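Does a video on a profile page get you more contacts? A small test on a student networking site

Project report, Digital Media and Communication, second year
Supervisor: Detlef Albers
Submitted January 15, 2024

1. Why I picked this

Every guide to online profiles I read before starting said the same thing: add a video. The guides disagree about nearly everything else (how long the summary should be, whether to list hobbies, whether a hat is acceptable) but on video they all agree. I went looking for where the claim comes from. Most of the articles link to each other. Two link to a sales page for a video editing tool, and one links to a chart with no source under it.

So I wanted to see if I could find the effect myself, on a small scale, using a site where I could get at the numbers. My supervisor warned me at the proposal stage that a small test would probably not settle anything. I think he was right, and I will come back to that in section 5.

2. The site

Eno is the profile and contacts site that our faculty shares with two partner colleges. Students get a page when they enrol. It has a headline, a summary, a list of experience and a box called Showcase, which was added in July and takes a video link, a slide deck or a PDF. Local employers can register, search the pages and send a contact request.

The Showcase box came with a message to all students saying that pages with video "get noticed". I asked the support desk what this was based on and was sent the help article on how to add a video. I asked again and was told the wording had come with the software.

The owner of a page can see two things: how many times it has been opened, and how many contact requests it has received. It can't be seen who opened it unless they send a request. It also can't be seen whether anyone pressed play, and for a project about video that is a serious hole.

3. What I did

I recruited 52 students through the course mailing list. All of them already had a page with a headline and a summary of at least a few lines. I split them into 2 groups of equal size by drawing names. The first group added a short introduction video to Showcase. The second left Showcase empty. I asked everyone to leave the rest of the page alone until the test was over.

The videos were meant to be alike. I wrote a one-page brief: under a minute, face visible, say your name, your course, one thing you have made and what sort of work you want. Asif Khokhar, who is on the film pathway, agreed to watch every video and send back any where the sound could not be followed. He sent back more than I had hoped, mostly for wind noise and one for a tumble dryer. Those students recorded again.

Each participant sent me a screenshot of their counter at the start and at the end. I put the differences in a spreadsheet. I had planned to use a tool called Cornstead to collect the counts automatically, but the free version stopped after a few pages and the paid one was beyond my budget, so I typed the numbers in by hand and checked them twice.
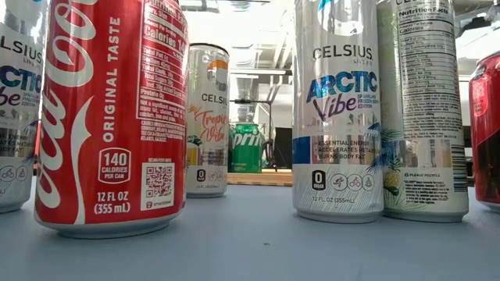
Figure 1. Coca-Cola and Celsius cans on the table.

I also wrote two versions of the sentence that sits above a Showcase item, because Eno makes you fill this in and I did not want it to be a hidden difference. Half of the video group used "Introduction" and the other half used "Who I am and what I make". On reflection this was a mistake. It cut a small group into two smaller ones and I could not say anything useful about either.

4. What came out

Across all the pages there were 2,411 opens during the test. The video group had 466 more opens than the group without. When I first worked that out I was pleased, and if I had stopped there the report would be a page long and would agree with the guides.

Then I looked at the pages one at a time. Much of the gap came from a handful of students in the video group. I wrote to them and asked if they had done anything unusual. Most had sent the link to their page to friends and family so that they could see the video. One had posted it in a group chat for her whole year. Another had opened his own page again and again to check that the thing still played, and as far as I can tell Eno counts that as an open like any other.

None of this is cheating. I had told them not to change the page, and they hadn't. I had not told them to keep quiet about it. But it means the counter was measuring, at least in part, how proud people were of a new video – and a cousin opening your page is no use if you are looking for a placement.

Contact requests ought to be the better measure, as they can only come from registered employers. There were so few in either group that I don't think a comparison is fair. I have left the table out of the main report at my supervisor's suggestion. A table makes small numbers look firmer than they are.

I did manage to speak to two employers. The person who handles placements at Malik, a print and signage firm, said she reads the headline and the list of experience and had not noticed that the site had video. The manager at Ala, a small events company, said he likes a video once he has already decided he is interested, and that he watches with the sound off in the office. If that is common, then all the trouble we took over wind noise was for a viewer who wasn't listening. Two people is not a sample, though, and I only got them because both firms had taken on students from our course before.

5. What is wrong with the test

The group was too small. The participants all volunteered from one course list, so they are probably keener on their pages than the average student. The open counter can't tell an employer from a grandmother. I could not see plays. The test ran over a stretch when many employers had already filled their places, and I only found that out afterwards from the placements office.

There is also the chance that making a video changes the person who made it. Several in the video group told me they went back and reread their summary afterwards and wanted to rewrite it. I had asked them not to. If the real benefit of video is that it makes you look at the rest of your page, my rule took that benefit away.

6. What I would say now

I can't say that video does nothing. I can say that I looked for the effect with the best numbers a student can get from Eno, found a difference, and could explain enough of it by other means that I no longer trust it. I would want the people who write "get noticed" in their messages to do at least as much before writing it.

If the project were repeated, I would ask for the server records showing which opens came from employer accounts. The records must exist, as employers have to log in to search. I asked for them in the second week and the request is still marked as pending. I would also tell both groups not to share their links, and I would drop the business with the two headings.

For students who are wondering whether to bother: recording took most people an evening, including the second attempt. Filling in the list of experience properly takes less, and both of the employers I spoke to said they read it. I have kept my own video up, mainly because taking it down is three menus deep.

Appendices (brief for participants, Asif's sound notes, full counts) are in the course folder.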